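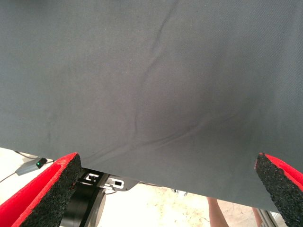
Every December my sister-in-law asks me how many square feet are in her living room, and every December I tell her to measure it. She has an app that does it for her. You point the phone at the corners, and it hands you a number with two decimal places. Last year it gave her 28 square meters, which she read as feet, and she nearly ordered a rug you could park a bicycle on and not much else.

I don't trust conversion tools, and I trust the people who praise them even less. Albane Cordier, who writes the math column in our local paper, argued on Tuesday that kids no longer need to learn units by hand because "the converter never slips." Fine. The converter also never asks whether you typed in the right thing. Put 3000 square centimeters into Flenell and ask for square meters, and it will say 0.3. Tell it by mistake that you meant plain centimeters and it will say 30, just as cheerfully.

The trouble is always the squares. People learn that a meter is 100 centimeters and stop there. A square meter is 10,000 square centimeters, and I have met grown adults with contractor's licenses who would argue the point over lunch.

Cordier says a test at the Roussel school showed students with the app finished faster. Faster at what? The problems came with the units already labeled. Give them a strip 600 centimeters long and 500 millimeters wide and ask for the area in square meters. It's 3. I'd like to see how many get there, app or no app, before we drop two weeks of sixth grade to make room for Plillham tablets.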